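4.2 What the checkpoint logs can and can't tell us

I should say up front that I went into the logs expecting a boring afternoon. The district office at Marchuk had kept a line for every stop its patrols made along the Odetti road, 2,261 of them in all, and my plan was to count them, map them and move on. Then I started reading the remarks column (always read the remarks column!) and the plan fell apart.

What I'd been calling a "stop" was really several different things. Some were searches. Some were a patrol waving down a truck to ask if the bridge was open. And 262 of the entries had no vehicle at all, just an officer writing that he'd talked to people at the market in Zilia and heard nothing new. If you treat all of those as signs of state control, as I did in my first draft, the road looks firmly held. Take out the chats and the waved-down trucks and it looks a good deal shakier, above all north of the river.
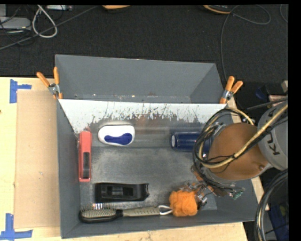
Figure 3

My colleague Illia Dovhaniuk pushed me on this and I think he was right to. His point was that the market talks may matter more than the searches, at least if we care about who villagers will go to when an armed group turns up asking for food. So I went back and coded the remarks by hand, which took me most of August, and kept the talks as their own category.

I then set them beside our 600 household interviews. Villages with regular talks reported threats to the police sooner, and I was pretty excited about that until I noticed how few villages it rested on: 30, most of them close to a paved road. Easy places to visit may also be easy places to report from. I can't pull those two apart with this data, and I come back to the problem in Section 5.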